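Recording grasp demonstrations for grocery picking: a setup guide for people who have been burned before

Felelitz lab notes, February

Most advice on collecting demonstrations comes down to "get more." I don't believe it. We had 200 episodes of basket picking from our first round at Bromenstead, and the policy trained on them could reach for a carrot only if the carrot was lying the way we always put it down. More of the same would have taught it the same thing more firmly. What follows is the procedure we use now. It is slower, and I make no promises about your success rate.

What you need

A multi-finger hand with a wrist camera, a teleoperation rig you can stand to use for an hour, a shopping basket, and produce. Play food keeps its shape all day, which is convenient and also a good reason to distrust your results. If you train on toy vegetables, say so when you report numbers.

Step 1. Write the task down before you touch anything

One sentence, including where the episode ends. "Pick up the carrot and lift it clear of the basket rim" is a task. "Handle the groceries" is a wish. Our operators disagreed on when an episode was over, and we found out after labeling.

Step 2. Check the wrist view with the hand open and closed

Fingers block a lot. Close the hand on something long and look at what the camera still sees. If the object disappears completely at the moment of contact, the model has to guess from joint positions, and you should know that going in. Our Amon mount was tilted too far forward for weeks. Every clip looked fine at the approach and was useless at the grasp.

Step 3. Change the layout on a schedule

Record 3 episodes per layout, then move things. Turn an item around, push it against a wall of the basket, put something next to it. People swear they randomize. They don't. Use a shuffled list and follow it even when the layout is annoying, especially then.

Leave in whatever a real basket would have in it. A plastic bag is a nuisance for depth sensing, and slotted walls throw patterns when the light is strong. Clean those out and your policy will meet them for the first time in the store.

Step 4. Keep the failures, in their own folder

A slipped grasp with a recovery is worth having. A slipped grasp where the operator gave up is worth having too, as long as the label says so. The Coelho export script drops both by default. Turn that off.

Step 5. Stop at 25 and train

Yes, on 25 episodes. The policy will be poor. You want to see how it is poor. Ours hovered over the nearer item whichever one we asked for, which pointed straight at our layouts. Fix the recording plan, do another 25, train again. I would do this 3 times before booking a long session.

Step 6. Hold out whole layouts

If test episodes share a layout with training episodes, the score means very little. Set layouts aside before recording starts and keep the operators from practicing on them.

When two items touch, have the operator pause with the hand open before committing to one.

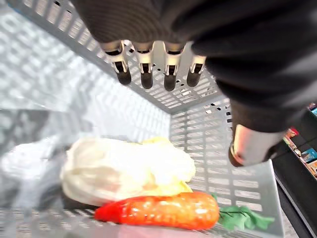 Keep the pause short, and put it in the written task so that every operator does it. A habit that only one person has will show up in the policy as hesitation at odd moments, and you will spend a week blaming the controller.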